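Print this page | E-mail this page

Where does the napkin go when you're setting a casual place?

Posted by marmaladejo

Okay, so I host supper for my sister's family every Tuesday and I've finally stopped using paper towels. I bought cloth napkins, a patterned teal set from a little shop called Fairweather, and I already had flatware with teal handles, so I'm feeling very fancy! But now I'm stuck. My mom always put the napkin under the fork. My sister says on the plate. I have a small table and plates with a black rim that I'd hate to cover up. What do you all do?

Rawiri Rutherford

I set tables at the Bremine for 9 years, so I have opinions (sorry). For a casual supper, put the napkin to the left of the plate, folded into a rectangle, with the fork beside it or on top of it. Knife on the right with the blade facing in, then the spoon. Cups go up above the knife. If your plates have a nice rim, definitely keep the napkin off them and let people see it. A patterned cloth next to a patterned rim can look busy, but if you fold it small it calms right down. 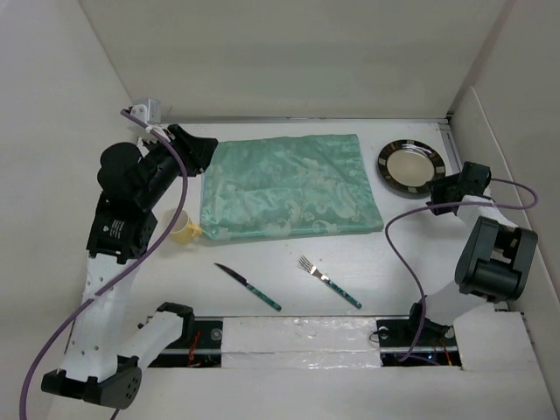 Do I need to iron cloth napkins every time?

Only if wrinkles bother you. Pull them out of the dryer while they're still a tiny bit damp, smooth them flat with your hands, fold them and stack something heavy on top. A curled edge usually gives up overnight.

teapotlid

under the fork. your mom is right

Dot in the Valley

We just throw ours in a basket in the middle and everyone grabs one! With kids I wouldn't fuss. I do lay the silverware on top if we're eating outside, or the napkins end up in the neighbor's yard. Buy three more than you need, too, they vanish in the wash.

Reader comments

pennywhistle: Rawiri, does the left side still work for lefties? My son always swaps everything over.

Rawiri Rutherford: Sure, let him swap it once he sits down. I'd still set them all the same.

marmaladejo: Went with the left side, folded small. My sister is still arguing.

Print this page | E-mail this page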